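Fórum Oficina & Automação > Robótica > Ensinar tarefas: à mão ou por comando remoto?

parafuso_torto
4 April 2020
Pessoal, preciso de opiniões. Estou há semanas a gravar demonstrações para uma tarefa de montagem (uma placa com encaixes, peças pequenas para pôr no sítio) e já não sei se estou a fazer isto bem. Uso o kit de teleoperação da Utora, com luvas. Tenho 302 demonstrações guardadas e a política treinada continua a hesitar mesmo por cima da peça, fica ali a tremelicar como eu quando enfio uma linha na agulha. Vale a pena insistir no comando remoto ou passo para o ensino à mão, a agarrar no braço e levá-lo?

mare_baixa
À mão, sem pensar duas vezes! Eu fiz tudo assim no braço Grutberg e sente-se logo quando a peça bate na borda do encaixe. Com luvas estás às cegas, só tens os olhos.

Zeferina77
Discordo da mare_baixa. À mão funciona lindamente com um braço e uma pinça. Com dois braços e mãos de vários dedos quero ver quem é que dobra os dedos todos um a um enquanto segura no pulso... Já tentei e acabei com dores nas costas e uma gravação que não servia para nada. E depois apareces tu em todas as imagens, a tapar metade da mesa.

mare_baixa
Ok, nos dedos dou-te razão. Mas há quem leve o braço à mão e feche os dedos com um pedal. Não é bonito, mas anda.

tio_do_torno
Eu perguntava outra coisa: como são as tuas 302? Se começas sempre com as peças no mesmo sítio, podes gravar 1700 que ele vai hesitar na mesma assim que mudares um pino de lugar. E quem hesita primeiro, o robô ou tu? O meu aprendeu todas as minhas pausas. Todas! Eu parava para pensar antes de agarrar e ele também parava, com um ar muito filosófico.

parafuso_torto
Ui. Sou eu, confesso. Fui rever umas quantas e paro quase sempre antes de fechar os dedos, para ter a certeza da altura.

Zeferina77
Então aí tens. Corta as pausas ou regrava essas. E treina tu primeiro sem gravar, eu faço sempre uma meia hora a seco. Mostra lá a bancada, já agora.

parafuso_torto
Cá vai, tirada da câmara da cabeça:
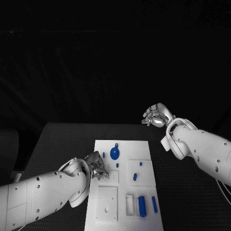
Mão esquerda mesmo por cima da plaquinha branca, direita à espera lá atrás. As peças são as azuis.

tio_do_torno
Bom contraste, azul em cima de branco e pano preto ao fundo, nisso não mexia. Mas olha que o braço esquerdo passa por cima da borda da placa. Se o que interessa está debaixo da mão, essa câmara sozinha pouco te ajuda. Punha outra no pulso antes de gravar mais.

mare_baixa
Concordo com a do pulso. E começa pelo cilindro grosso, deixa os pinos pequenos para o fim. Eu comecei pelos mais pequenos em December e quase desisti.

Zeferina77
Eu fazia ao contrário, os pinos é que te mostram se a luva está bem calibrada. Se com o pino corre mal, no cilindro também vai correr, só que não dás por isso.

parafuso_torto
Vou calibrar a luva outra vez, limpar as pausas e variar as posições. A câmara de pulso fica para quando houver dinheiro. Depois digo como correu com os pinos.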